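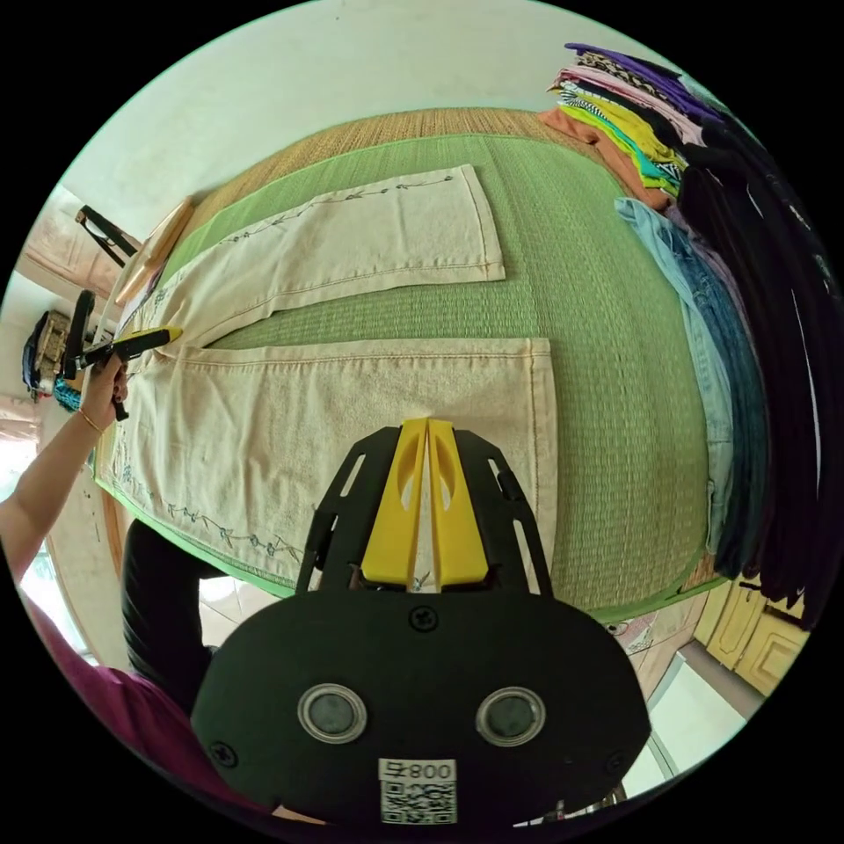
Mellside Residents' League: Elections Desk

The filing window for the Bustcombe Ward council seat closed at 5 p.m., and at 4:40 the town clerk accepted papers from a man in a silver cape. He gave his name as Captain Zorkel. His legal name is on the form too, as the law requires, but he has asked people not to use it and so far everyone has been too polite to try.

For those keeping score, this makes three candidates. The sitting council member is running on her record, the challenger is running on her record as well, and Zorkel is running on a promise to move the town hall clock forward to a time when the sewer work is finished.

His platform fits on an index card, and he hands out the index card. Free parking on the moon. A toll booth at the Huaranga Street roundabout, payable only by people who stop in the middle of it. Council meetings to be held standing up, on the theory that the last one would not have run until 11:15 if anybody's knees had been involved. I have covered this council for nine years and I would like to hear more about that third one.

It is easy to laugh, and the other campaigns are trying hard to look as if they are. Then they go and check the numbers from last time. The ward cast 1,459 votes and the seat was decided by 260, so a man in a cape doesn't have to win anything to ruin somebody's evening. He collected 670 signatures to get on the ballot, far more than he needed, mostly by standing outside the hardware store and being cheerful.

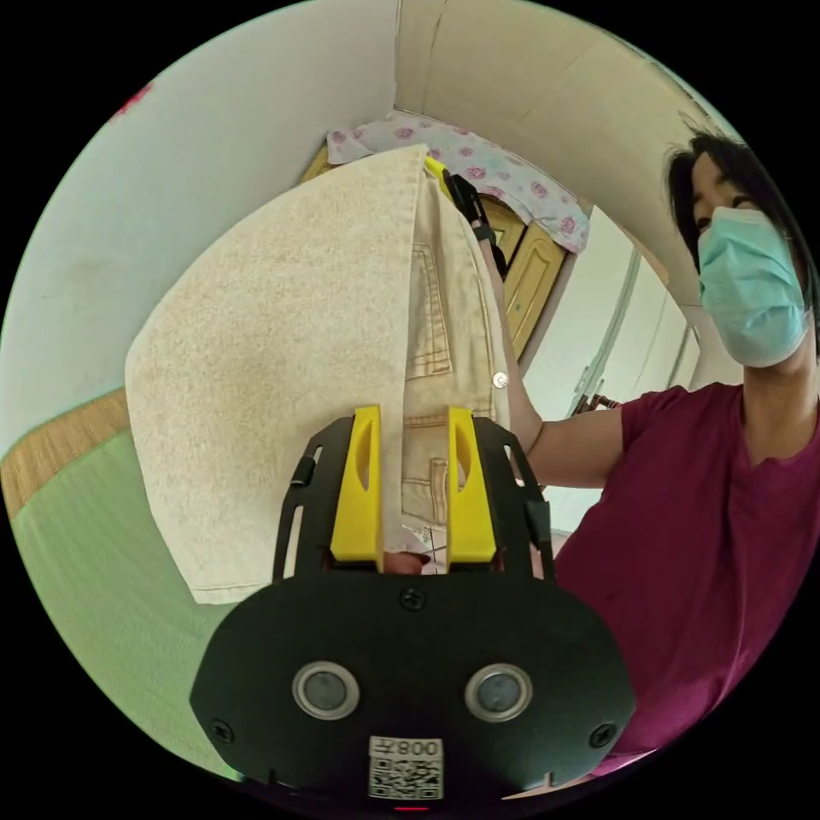

Nermina Leka, who is managing the challenger's campaign, told me her side "welcomes all voices." She said it the way you welcome a second cousin with a drum kit. The incumbent's office sent a two-line statement about potholes.

All three have agreed to the candidate forum in August, in the library meeting room at 7 p.m. Questions should be left in the box at the front desk ahead of time. Please put one question on each slip and sign it with a name the moderator can read aloud. The library has asked that capes be kept clear of the coffee urn.

Voters who have moved since the last election need to update their address with the clerk before they can get a ballot for Bustcombe. The form is one page, front and back, and the back is the part people forget.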